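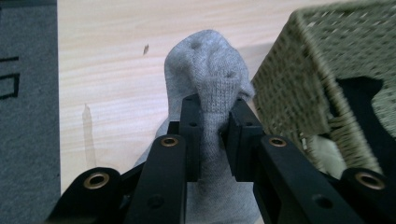
A gray knit sock on the table, ribbed cuff in the middle of the fold.

Bruswood heated drying rack, three-level model: my review after one winter

I bought this rack in November, when the laundry room in our building closed for repair and the notice on the door did not say until when. We are a family of four in an apartment with no balcony. Before this I dried everything on the radiators and on the backs of chairs, and the bedroom window was wet every morning.

The price was 336 with delivery, from the Otham store online. It is a lot of money for something to hang clothes on. A simple rack without heating costs much less, and I had one of those for years, until one leg broke. So I looked at this one for a long time before I ordered it.

Assembly

It comes almost ready. You open the legs, you push the three levels up until they click, and you put the cable in the wall. The instructions are four small drawings with no words. The third drawing shows the side lock in the wrong direction, or maybe I read it wrong, but I lost half an hour there. The lock must point to the inside. When it points to the outside the top level holds for a moment and then comes down on your hands.

Heating

The bars become warm, never hot. I can hold my hand on them without any problem. My first thought was that it was broken, because I expected something like a radiator. After one evening I understood that the clothes must touch the bar. A shirt folded once over one bar dries only where it touches, and the bottom stays damp. If you lay the same shirt flat over several bars and put a thin sheet over the whole rack, it is dry by morning. Bruswood sells a cover for this purpose. I use an old bed sheet and I am satisfied with it.

T-shirts, underwear and pillowcases are very good. Jeans need to be turned one time, and the pockets are always last. Thick towels I don't recommend, they take all the space and they are still damp when you need the rack for the next wash.

Socks were a pleasant surprise. On my old rack the thin socks were dry and the knit ones always had a wet cuff, where the ribs are thick. Now I lay them on the lowest level with the cuff directly on the bar. I never put them in pairs before they are completely dry, because a folded cuff keeps water inside and then the drawer smells.

Electricity

I wrote down the numbers from our meter for the whole winter. The rack ran 1,612 hours from November to March. I know this because it has a small hour counter near the switch, which I find very useful and which the product page does not mention at all. Our bill went up, but less than I was afraid of.

The timer is the weak point. The longest setting is 60 minutes. For a rack that needs the whole night this makes no sense to me. You can also run it without the timer, and then you must remember to switch it off yourself. I bought a separate timer plug, a Gumadeck, and now it stops at six in the morning.

What I don't like

The cable is too short. The feet leave gray marks on a light floor, so I put pieces of felt under them. The plastic caps at the ends of the bars fall off when you fold it, and I already lost 3 of them. I wrote to the store and they sent me new ones for free, but it took almost a month.

I also looked at the Figueroa tower rack, which is narrower. It has a fan and it makes noise, and our rack stands next to the children's room, so I did not choose it.

Four stars from me. I take away one for the timer and the cable. If you have a balcony or a dry attic, keep your money. For a small apartment in winter I would buy it again, and the laundry room is still closed.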